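Reusable cup program to continue at Dornthorpe

The Dornthorpe campus will keep its reusable cup program for a further term, following a review completed in September. Leonardo Farina, who manages food services at the site, spoke with the staff bulletin about the results and the changes planned.

The program began with 200 cups at a single counter in the Abubakar Building. Mr. Farina said the early weeks were difficult. "People took the cups back to their offices and kept them," he said. "We had to ask every department to look in its cupboards."

A deposit of $3 was then introduced, refunded when the cup is returned. Return points are now open at the Revik Centre and the library entrance, and cups are washed overnight in the main kitchen.

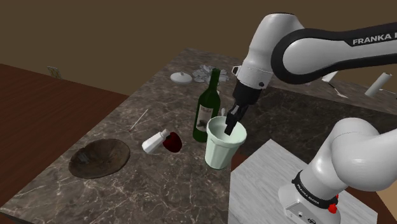
A ribbed cup in pale mint green, wider at the rim than at the base.

Chang-ho Wi, the kitchen supervisor, said washing capacity remains the main limit. "On our busiest day we washed 312 cups, and the racks were full before the evening shift started," he said. "A second rack has been ordered."

Mr. Wi also asked users to rinse out milk before returning a cup — a request that now appears on signs at each return point.

Asked whether disposable cups would be withdrawn, Mr. Farina said no date had been set. "Visitors still need an option, and we have to respect that," he said. "Staff and students are a different matter."

Deposits may be paid by card or campus account. Refunds to a campus account can take up to 7 days to appear.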